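Rosemeck 器皿收纳工作室｜关于我们
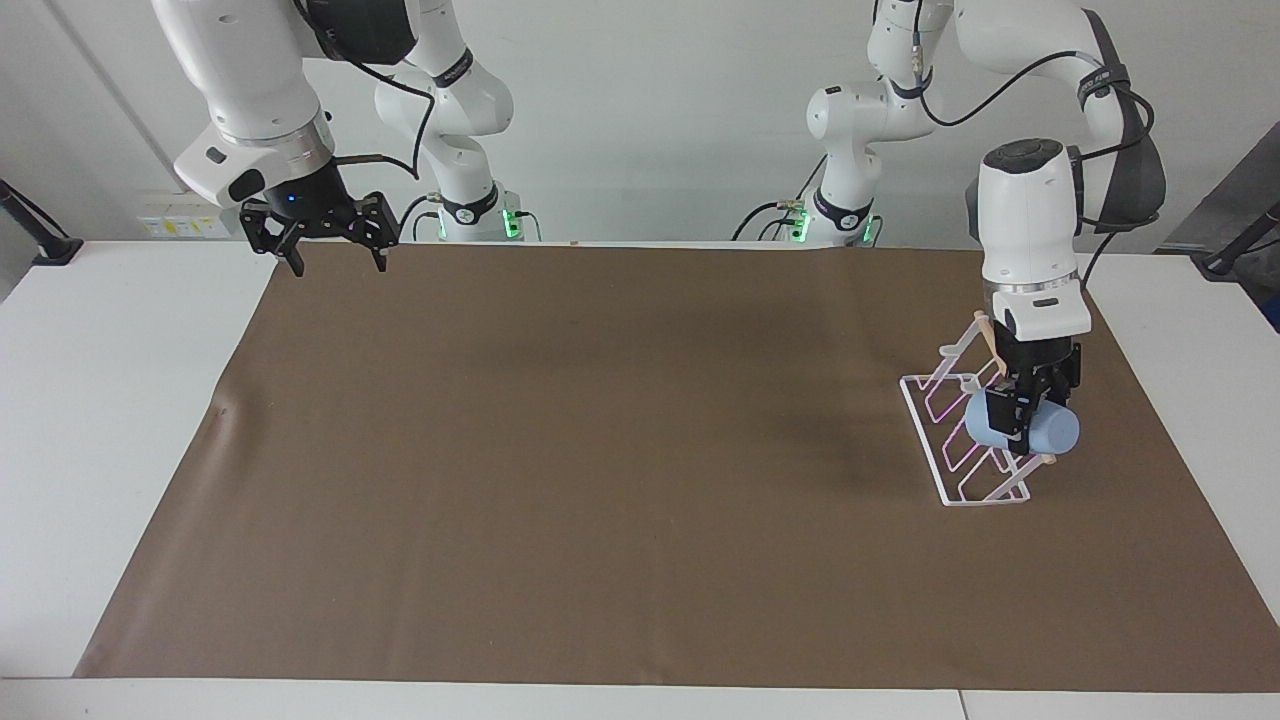

杯子洗完以后，应该马上擦干收进柜子，还是放在架子上晾？

放在架子上晾，等杯口和杯底都干透再收。赶时间可以用干净的布擦，但擦完的杯子杯底凹圈里常常还有水，关进柜门之后会闷出味道。

我们做什么

Rosemeck 是一间很小的工作室，替人挑沥水架，安排水槽边上那一小块台面，也开短课，教人把碗碟杯子洗完之后放到该放的地方。听起来像是不需要专门有人来做的事。我们自己一开始也这么想，现在有时候还这么想。

事情的起点是一个买错的架子。那是一个三层的金属架，商品页上的照片很漂亮，盘子排得像书一样整齐。买回来以后，第一层放不下家里常用的汤碗，第二层的杯钩挂不住把手粗的杯子，第三层太高，放上去的东西没有人愿意去拿。架子在台面上站了半年，主要的用途是挂抹布。后来换过几个，问题各不相同，但都能追到同一个地方：卖架子的人拍照时用的碗碟，和买架子的人家里的碗碟，很少是同一种东西。

于是我们开始把自己家的、朋友家的器皿拿来往架子上放，一件一件放，记下哪里卡住，哪里晃，哪里积水。后来有人来问，再后来有人付钱来问，工作室就这样开了。

我们不太相信的几件事

做收纳的同行大多很乐观，我们不是这个路子，先说清楚，免得您来了失望。

我们不太相信“买对一个架子，厨房就整齐了”。来找我们的人里，有不少已经买过好几个架子，每一个在当时都被认为是对的。架子只能解决晾的问题。晾干之后谁来收、什么时候收、收到哪一格，架子管不了。一个永远放满的沥水架，实际上是一个没有门的碗柜，这样用也可以，但那就要按碗柜来选，别按沥水架来选。

我们不太相信“大容量”。容量大的架子往往把台面占掉一半，切菜的地方就往灶台那边挤。商品页上写能放多少只盘子，通常指的是同一个尺寸的薄盘子，挨着插满。真正晾的时候盘子之间要留缝，缝没了，水就干不了。我们建议把标称的容量先打个折扣，再想想自己家一顿饭到底用多少碗。

我们不太相信“免打理”。凡是接触水的东西都要打理。接水盘会有水垢，分隔片的根部会积一层滑腻的东西，木头的零件泡久了会发黑。说明书上写免打理，意思多半是写说明书的人没有打理过。

我们也不太相信自己。早几年我们推荐过一种卷起来的硅胶条架，横在水槽上用，省地方，我们觉得很好。后来回访，好几家都把它卷起来塞进了抽屉，理由是每次洗锅都得先把它挪开。这个推荐我们撤掉了，旧的推荐单上还有它，如果您手里有那一份，请划掉。

关于透明的架子

透明亚克力的沥水架这两年问的人多，单独说几句。

喜欢它的人，喜欢的是它不显眼。台面小的厨房里放一个深色的大架子，确实压得慌，透明的会好一些。斜着的分隔片对杯子也算友好，杯子可以侧着靠上去，水顺着杯壁流走，杯口不会闷在台面上。这一点我们认可。

不喜欢它的理由也很实在。水渍在透明的面上看得很清楚，硬水地区尤其明显，三天不擦就一片白点。亚克力怕刮，用钢丝球或者洗锅用的百洁布粗的那一面去擦，擦一次就留一次印子。另外，它不爱高温，刚用开水烫过的杯子不要直接往上放，先搁一会儿。有的店家说他们的板材没有问题，我们没有看到过让人放心的依据，所以仍旧劝您搁一会儿。

清洗的办法很普通：温水，一点洗洁精，软布，顺着一个方向擦，再用清水冲掉。酒精和含酒精的喷雾不要用，边缘容易出现细纹。分隔片和底座相接的缝里可以用软毛的旧牙刷。带木质小零件的款式，洗完把木头那一处单独按干，别让它泡在水里过夜。

如果您家的锅也要放在沥水架上，请不要选透明的。铁锅往上一搁，什么讲究都没有了。

关于马克杯

马克杯是最常被低估的东西。碗可以叠，盘子可以插，马克杯多一个把手，叠不稳，插不进，朝哪边放都碍着旁边那一个。

常见的放法有倒扣、侧放和挂起来。倒扣最稳，但杯口要是直接压在平的接水盘上，里面的水汽散不出来，第二天翻过来一看，杯口还有一圈水。倒扣要配带棱条的底。侧放干得快，对架子的要求高，分隔片太矮杯子会滚，太密又放不进去。我们试的时候，习惯拿一只普通的浅蓝色马克杯之类的东西，横过来，看它能不能靠住，松开以后会不会自己转。把手是决定朝向的关键，把手朝下会撑住杯身，朝上则容易勾到袖子。挂起来最省台面，可是钩子承重、把手粗细、墙面能不能打孔，哪一样不合适都不行。

我们一般的建议是：常用的杯子侧放或者倒扣，每人留一只在外面，其余收进柜子。说到每人留一只，总有人不同意，说家里来客人怎么办。客人来了再从柜子里拿，走两步路的事。我们见过为了一年来几次的客人，常年把一整排杯子摆在架子上落灰的厨房，那些杯子在客人来之前还得再洗一遍。

我们怎么试一个架子

方法谈不上科学，您可以当作有经验的人多花了点时间。

先看空架子。放平，按四个角，看晃不晃。再看水往哪里走，倒一小杯水在底座上，等它流，流不走的地方就是以后长水垢的地方。

然后放东西。先放最别扭的，也就是带把手的杯子、深的汤碗、大平盘、细长的玻璃杯。别扭的放得下，剩下的就好说。放的时候不特意找角度，像平常洗完碗那样顺手放，因为没有人洗碗的时候会认真研究角度。顺手放上去会倒的，我们就记下来会倒。

架子斜着放和正着放都要试。很多人家的水槽边只有一个三角形的空当，架子只能歪着摆，歪着摆之后水往哪边流，杯子从哪边拿，都和原来不一样了。

接着是取。取东西时会不会带倒旁边的，一只手湿着能不能取，这些在店里看不出来。左手洗碗的人和右手洗碗的人，感受差得很远，所以我们会把架子换到水槽的另一边再来一遍。

最后是用旧。我们会留着用一段时间，看接缝，看颜色，看有没有味道。这一步最花时间，也最容易推翻前面的结论。Olar 的一款小号架子，前几步表现都好，用了一阵之后，底座的胶垫开始往外跑，每次擦台面都要把它按回去。我们还是会推荐它，但会把胶垫的事一起告诉您。Tridis 的一款正好相反，刚拿到时嫌它笨重，用久了反倒没什么可抱怨。至于适不适合您，要看您家的台面有多深。

这两家的架子都是我们自己买的。我们不收任何厂家的样品，也不拿返点。这样说的人很多，您不必因为我们这样说就相信。购买凭证放在工作室的文件盒里，来的时候可以翻。

课程和上门

短课叫“洗完以后”，每次 2 小时，在工作室里上。内容包括器皿的晾放顺序、水槽边台面的划分、几种常见架子的试放，以及擦与不擦的问题。费用每人 80 元，请自带家里最难放的一件器皿。带锅盖来的人特别多，锅盖我们也讲，但没有特别好的答案，目前最好的办法仍然是在柜门内侧装一条横杆，有的柜门还装不了。

课上不发证书。有人问过，洗完碗把碗放好，要证书做什么，我们也想不出来。

上门看厨房每次 120 元，只看水槽和碗柜这一片，别的地方不看。看完会留一张手写的纸，写明哪些东西建议挪，哪些不用动。多数厨房不用动的地方比主人以为的多。如果看完觉得什么都不必买，我们会照实写上“不必买”，费用照收。这一条引起过不愉快，所以放在这里提前讲明。

二月有一次专讲小厨房的课，给台面很窄、水槽又是单槽的人家准备。名额不多，满了就等下一次，不设候补名单，我们试过候补，临时打电话叫人，双方都累。

工作室在哪里

在 Kaplan 楼的二层，上楼左转。使用面积 34 平方米，有一面白墙和一张白色的长桌，试架子多半在桌上进行。水槽在里面，是普通家用的单槽，特意没有装大的。同类的展示间常常装一个很宽敞的水槽，什么架子摆在旁边都显得合适，回家一看完全是另一回事。

楼里停车不方便，带着一箱碗碟来的话，最好有人送到门口。纸箱可以借我们的，里面有隔板，用完折平放回门后。

碰坏了怎么办，也常有人问。您带来的器皿，在我们手里碰坏的，我们赔；价钱很高或者有纪念意义的，请不要带来。说是不会碰坏的，我们不敢说。瓷器和水放在一起，早晚会出事。

我们不做的事

不做全屋整理。衣柜、书房、玩具都不接，那些有别的人做，做得好不好我们不知道，不便推荐。

不代买。我们写下名称和尺寸，您自己去买，买之前再量一次台面。量的时候把水龙头转动的范围也算进去，很多架子就是输在这几厘米上。

不帮人劝说家人。来咨询的人里，有相当一部分是希望我们当着另一半的面说一句“碗不能这样堆”。碗能不能这样堆，要看堆的人什么时候收。如果每天晚上都收，堆一堆没有什么大碍；如果从来不收，换谁来说都一样。

不做前后对比照。整理完当天的照片谁拍都好看，过一个月再拍，才知道改的东西有没有留下来。所以我们回访，问得也很直接：架子还在原来的位置吗，上面现在放着什么，上次从柜子里拿杯子是什么时候。答案里常有让人泄气的，我们照样记。有一户人家把沥水架挪去了阳台，晾小孩的画笔，说是比晾碗好用。记录上就写着：现用于画笔。

几个顺带的提醒

新架子到手先洗一遍，包装里的碎屑会卡在缝里。

接水盘天天倒，别等它满。满了再端，多半洒在地上。

抹布不要搭在沥水架上。抹布湿，架子也湿，两样都干不了。给抹布另找一个钩子，离水槽远一点也没关系。

刀不要和杯子放在同一格。筷子筒如果没有漏水的底，请换一个，这是整个水槽边上最值得花钱的地方，而且花不了多少。

玻璃杯和马克杯分开放，中间隔一片。碰出来的缺口往往很小，喝水时才会发现。

联系我们

请发邮件或者到工作室门口的信箱留条，写清楚水槽旁边台面的长和宽，以及平时几个人吃饭。只写“想要一个好用的架子”的来信，我们只能回信再问一遍。有照片更好，不用收拾，照平时的样子拍。收拾过的厨房我们看不出问题在哪里。

回信一般不快。洗碗季节不分旺淡，只是人手就这么些，来信按先后顺序回，催促不会往前排。

本页更新于2026年1月21日。课程费用如有变动，以工作室门口张贴的为准。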